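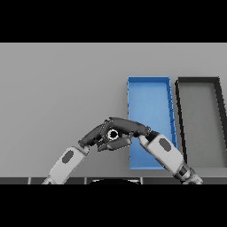 Darkville library to close for three weeks in August

The public library in Darkville will be closed for three weeks in August while the old heating pipes under the reading room are replaced. The town council approved the work last month. The contractor is Urrego, a company from Plillovbridge, which also repaired the roof of the swimming hall.

During the closing, readers can return books at the post office on the main street, at the counter on the left. No late fees will be charged for this period. Some 2238 books from the local history section are already moved to the school in Funcombe, where they will stay until the floor is dry and the shelves are fixed again.

The children's reading hour continues in the school, at the usual time of 10 in the morning. Parents should use the side entrance, as the front gate is locked in summer. 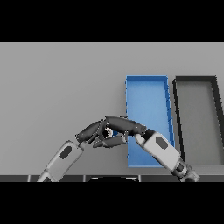 Can I still borrow books while the library is closed?

The book bus from Plillovbridge will stop at the Darkville market place 2 times a week, from 3 in the afternoon until early evening. Your normal library card is valid there. You can take up to 13 books, and they may be kept until the end of September.

Orders which were made before the closing are not lost. They will be kept under the name of the reader and given out after the opening. The council says that the new pipes should also make the reading room warmer in winter, a thing which many visitors have asked for.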